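4.3 Recording a demonstration by remote control

Use this procedure to teach the Brela arm a task on an open computer chassis, such as working the load lever on a CPU socket. For teaching by hand, see 4.2.

Caution: Disconnect the computer from mains power before you start. Keep hands out of the chassis while the arm is enabled.

1. Clamp the chassis to the bench. It must not shift when you push it with one hand.

2. Turn on the Lalero control handle and wait for the steady light.

3. On the Teach screen, select New Task and type a name. Names can be up to 88 characters long.

4. Set Speed Limit to 5 percent. You can raise it later for tasks away from the board.

5. Squeeze the enable switch and bring the gripper over the chassis. Stop above the work area and open the wrist camera view.

6. Press Record. Lower the gripper slowly and carry out the task at an even pace.

Note: Releasing the enable switch pauses the recording — it does not end it. Squeeze again to go on from the same position.
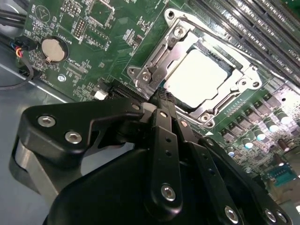 7. Watch the wrist view for the last part of the approach. The finger hides whatever is behind it, so check the side view as well before you touch the lever or the retention frame.

Caution: Do not let the finger drag across the board. Small parts near the socket break off easily.

8. Lift the gripper clear of the chassis and press Stop. A recording ends by itself after 600 seconds.

9. Play back the recording. Keep it or press Discard.

10. Repeat steps 5 to 9 until you have at least 5 good recordings. Start from a slightly different position each time.

To train from the saved recordings, go to 4.4.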